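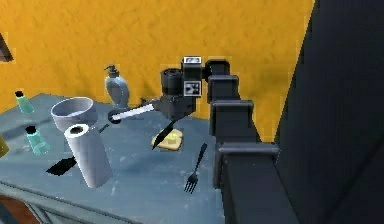
My heel has hurt since April and I have now been sold four different explanations for it. Thread, mostly for my own sanity.

First stop was the shoe store. They put me on the Senska mat, which lights up where you press hardest, and a guy with a tablet told me I "overload the lateral column." I asked what a normal foot looks like on the mat. He didn't have one to show me.

The mat recommended the Jillano insole. The store sells the Jillano insole. I'm sure these facts are unrelated.

I asked if they ever put someone on the mat and it says "your feet are fine, go home." He laughed and said everybody can use some support. OK.

Second stop, Geddes Foot & Ankle. Nice people, clean office, 40 minutes in the waiting room with a poster about custom orthotics at eye level from every chair. Exam took less time than the paperwork.

Diagnosis: plantar fasciitis. Fine, I'd guessed that. Treatment plan: custom orthotics, $700, insurance "sometimes" covers them. I asked how often sometimes is. The front desk said it depends on the plan. I gave her my plan. She said I'd have to call.

I called. Insurance said it depends on how the office codes it. I called the office. They said it depends on the plan.

What I wanted to know was whether the $700 pair does better than a cheap pair off the rack. As far as I could find, for ordinary heel pain the studies that compare them don't show much of a gap. If you've read something different please send it, I mean that. Just not a brochure.

And before the replies fill up: yes, some people need custom ones. Diabetic feet, odd bone structure, after surgery. I'm not talking about them. I'm talking about me, a person with a sore heel and a desk job who took up running too fast.

Third: the Zimholm night splint. A coworker swore by it. It's a plastic boot you sleep in. Two nights and I was done. Maybe it works on people who sleep on their backs like a statue.

The Zimholm box says "9 out of 10 users felt relief." Ten users? Relief from what, taking it off in the morning?

Fourth explanation came from a clinic across town that does shock wave treatment. $1000 for a package, paid up front, with a discount if you book the same day. I don't buy mattresses that way and I'm not buying my foot that way.

To be fair, shock wave does have some decent research behind it for cases that drag on. What bugged me is that they offered it before anyone asked if I'd tried stretching.

So who did help? Tainá Fontes, a physical therapist I got sent to for my shoulder. I mentioned the heel on the way out. She had me do a slow calf raise off a stair with a rolled towel under my toes and said do that every other day and quit running hills for a while.

No mat. I asked what it would cost and she said do you own a towel.

Is it working? Mornings are less awful. It could be the towel thing. It could be that heel pain tends to get better over months whatever you do to it, and then whatever you tried last gets the credit. I'd love to be sure and I'm not.

Which is my problem with every testimonial page I read this spring. "I got the insoles and three months later I was pain free!" Great, but what about the people who got nothing and waited three months? They don't write reviews of nothing.

Things I'd ask next time, before handing over a card: What happens if I wait six weeks? What's the cheap version? Do you make money on the thing you're recommending? Can I get the billing code in writing?

That last one got me a printed sheet from Geddes in under a minute, after two weeks of "it depends." Ask for the code.

If it flares up again or numbness shows up I'll go back to a podiatrist, probably a different one. I'm not anti-doctor. I'm anti-poster.

Someone already asked if I want to sell the night splint. Yes. Size medium. Make me an offer.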